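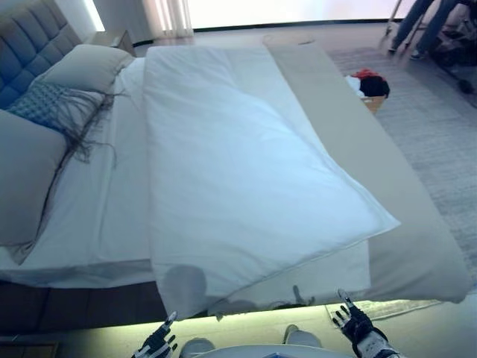
Guides > Bedroom Textiles > Duvets > Washing and Drying at Home

4. Washing the duvet

Read the care label before you begin. These steps are for the Vundent all-season duvet with synthetic filling. For the feather model, please see section 6.

4.1 Take off the cover and close its buttons. The cover is washed separately.

4.2 Look along all the seams. If you find an open seam, sew it by hand with small stitches. Do not wash a duvet with an open seam.

4.3 Put the duvet in the drum without pressing it hard. You should be able to place your hand flat between the duvet and the top of the drum.

CAUTION: If the duvet does not fit in this way, do not use the home machine. Take it to a laundry which has large drums.

4.4 Add half of your usual quantity of liquid detergent. Powder can stay inside the filling and make hard spots. Fabric softener must not be used.

4.5 Choose the gentle program with warm water, and after it run 2 extra rinses.

5. Drying and putting back

5.1 Dry on low heat. Stop the dryer every half hour, take the duvet out, shake it from all four corners and turn it over.

5.2 When the outside feels dry, press the middle between your palms. If it is cool to the touch, it still has water inside. Continue with the drying.

5.3 Let the duvet rest open for one night in a room with moving air.

5.4 Fold it once and lay it on the bed before you put the cover on. It is easier to find the corners from this position.
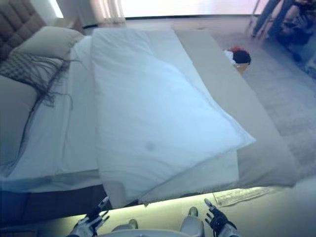
Shanti Kashyap writes that two tennis balls in the dryer broke up the lumps better than shaking did, but they must be clean ones, as her old pair left green marks on the fabric. We have tried this with the Vundent duvet and we agree. Put the balls in from the start of step 5.1.

NOTE: A duvet needs washing only once or twice in a year. Many of our readers do it in October, before the heating is turned on.

Last changed: Jul 26, 2006

4 comments | 86 shares

Related guides
Removing yellow stains from pillows
Feather duvets: what is different
Storing summer bedding
How to read the Teltico dryer symbols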